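04/08/2022

Standness bench, wash and print durability, second round

Picked up where the February trial stopped. The question is still whether the new transfer adhesive from Dosthorpe holds on polyester knit as well as the old one did, and whether we can drop the press temperature without losing edges. The February numbers are no help for the second part. The press was reading high the whole time and we didn't find that out until the probe came back from calibration.

Set the press back to the standard dwell and checked the platen with the probe in nine spots. Center is fine. The back left corner still runs cooler than the rest, same as before, so I kept all coupons away from it. If anyone uses the press for full-size pieces, rotate them half way and press twice, or put the print toward the front. I taped a note on the lid saying the same thing.

Coupons cut from the Shawky mesh, the lot with the green tag on the roll. There is another Shawky roll on the lower shelf with no tag and it is a different weight, so please don't mix them. I cut 63 coupons and numbered them on the back in laundry marker. Three had snags and went in the scrap bin before pressing. The other sixty were split evenly between old adhesive, new adhesive at standard temperature, and new adhesive at the lower setting, so 20 in each group.

Peel was hot for the old adhesive and cold for the new, per the data sheets. Cold peel is slower than I had planned for. With two trays cooling at a time it took most of the morning, and I had to stop in the middle to clear the table for a delivery. A fan on the rack would help. The small one in the office rattles but it works.

Washing started after lunch. Machine 2, warm cycle, Dultine detergent at the marked dose, ballast load made up of the old cotton sheets. Machine 1 is still leaking at the door and I would not use it for anything that matters. Dryer on low for all groups.

Results after the first five cycles:

Old adhesive: no lifting on any coupon. Slight loss of gloss on the dark film, none that I can see on the white.

New adhesive, standard temperature: no lifting. Hand is softer than the old, and the film moves better with the knit when you pull it crosswise. Two coupons have a faint ripple along one side. Both came from the same tray, so I think they were peeled before they were cool.

New adhesive, lower temperature: corner lift on four coupons, all on narrow strokes. Wide areas are holding. I scratched at the lifted corners with a fingernail and two of them came up a good way further. The other two stopped right there. 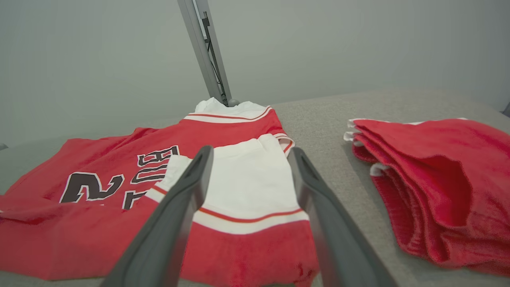
Stretch recovery was done on the bench frame, not the tester, which is booked through next week. The frame is good enough for comparing groups, but don't quote the values outside the shop. Every coupon was pulled to the same mark, held for one minute, and let go. Cracking showed up only on the old adhesive, fine lines across the direction of pull, and you need the loupe to see most of them. Neither of the new groups cracked.

Outlined artwork worries me more than the solid blocks do. When two layers are stacked, the bottom layer gets pressed twice and the top one only once, and all of today's coupons are single layer. Before we say anything about the lower setting we need a stacked set. I would cut the outline in white and put the dark film on top, and use the narrowest stroke in the catalog so we see the worst case.

Abrasion: the counter on the rub tester stopped at 816 when the belt slipped. Target was 2000. Belt is back on, but I restarted with a fresh coupon instead of adding to the old count. The slipped coupon is in an envelope in the drawer, marked. It looked all right at that point, some fuzzing of the knit next to the film and no wear through the film itself.

Supplies: parchment sheets are nearly out. We have enough white film for the stacked set but the black is down to a short end, so order black before cutting anything else. The weeding hooks have gone missing again -- check the plotter tray first.

Open items:
Five more wash cycles on all groups, same machine, same load.
Photograph lifted corners before the next wash, with the scale in the shot.
Stacked set, standard and lower temperature.
Repeat the two rippled coupons with a full cool-down.
Ask Dosthorpe whether a second short press after peel is allowed. The data sheet mentions it for cotton and says nothing about polyester.

Rub tester left running at the end of the day. It shuts off by itself at the set count.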